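Section 4. Setting Up Your Sorting Station

Before you begin

The Grorix home composter takes kitchen scraps and garden waste. It works best when the material is sorted before it goes in, so set up a sorting station first and install the drum afterward (Section 5). You will need a flat surface, four open containers and a shallow tray. Containers are not supplied. The Wellum stacking set fits the shelf under the drum stand, but any smooth plastic bins will do.

Last revised 9 April 2020. This section replaces page 46 of the printed guide.

4.1 Choosing the surface

1. Pick a level spot within a few steps of the kitchen door. A bench, a sturdy table or a wide shelf is fine.

2. Wipe the surface down and let it dry.

3. If the surface is bare wood, cover it. Fruit juice and coffee grounds leave stains that do not come out.

4. Keep the station out of direct sun. Scraps left in a hot spot start to smell within a day.

CAUTION: Do not set up the station beside a furnace, dryer vent or space heater. Dry leaves and shredded paper catch fire easily.

4.2 Laying out the containers

5. Set the tray down first. It catches drips from the wettest container.

6. Place the container for wet scraps on the tray. It may hang over the side as long as it sits without rocking.

7. Place the other containers next to the tray, in the order you expect to use them. Most households put dry material nearest the drum.

8. Label each container on the side that faces you: WET, DRY, GARDEN and HOLD. The HOLD container is for anything you are not sure about. 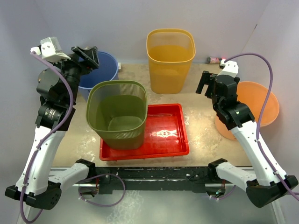
Figure 4-1. Four bins and a red tray, with the green bin resting partly on the tray.

Note: The containers do not have to match. Different colors make it easier for children and guests to get it right.

4.3 What goes where

WET: fruit and vegetable peels, coffee grounds, tea leaves, crushed eggshells.

DRY: torn cardboard, paper towels, egg cartons, dry leaves. Remove tape and staples. Do not use glossy or coated paper.

GARDEN: grass clippings, soft stems, spent flowers. Cut stems to the length of your hand or shorter. Leave out weeds that have gone to seed.

HOLD: citrus peel in large amounts, corn cobs, avocado pits, bread. Small amounts can be added once the drum is running warm. See Table 7.

Never add meat, fish, dairy, cooking oil, pet waste, or wood that has been painted or treated.

4.4 First fill

9. Put a layer of dry material in the drum, as deep as your hand is wide.

10. Add one measure of wet scraps and two measures of dry. Use the same scoop for both.

11. Sprinkle in one packet of Privent starter. Do not breathe the dust.

12. Close the hatch, press until the latch clicks, and turn the drum four full turns.

13. Wait two days before adding anything else.

In February, or any time the outside temperature stays below freezing, the starter works slowly. Bring the drum into a garage or shed if you can, and turn it once a week instead of every other day.
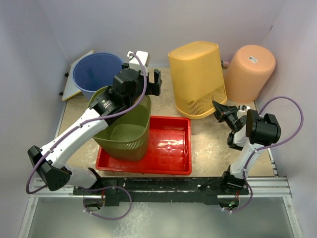 Vasconcelos wrote to us after one winter that two measures of dry had not been enough for a household that drinks a lot of coffee, and that going up to three had stopped the smell within a week. We agree with this. If the mix clumps when squeezed, add dry material before you add anything else.

4.5 Cleaning the containers

14. Empty the WET container every day in warm weather, and every second day otherwise.

15. Rinse it with cold water. Hot water sets the smell into the plastic.

16. Once a week, wash all the containers with a mild dish soap. Scrub under the rims and along any ribs, where scraps dry hard.

17. Stand the containers upside down until dry, then return them to their places.
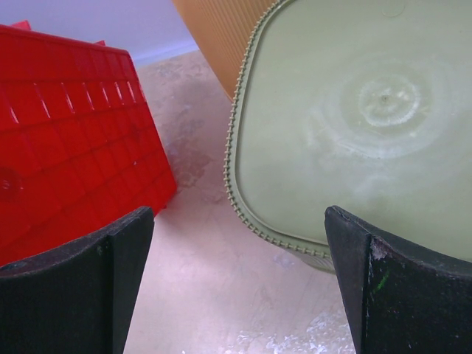 Figure 4-2. Red basket, green container and ribbed container set close together.

CAUTION: Do not use bleach. Traces carried into the drum will kill the starter, and you will have to empty it and begin again at step 9.

If a container cracks, replace it. Replacement tray: part 131. Hatch latch: part 1616.

Go on to Section 5, Installing the Drum.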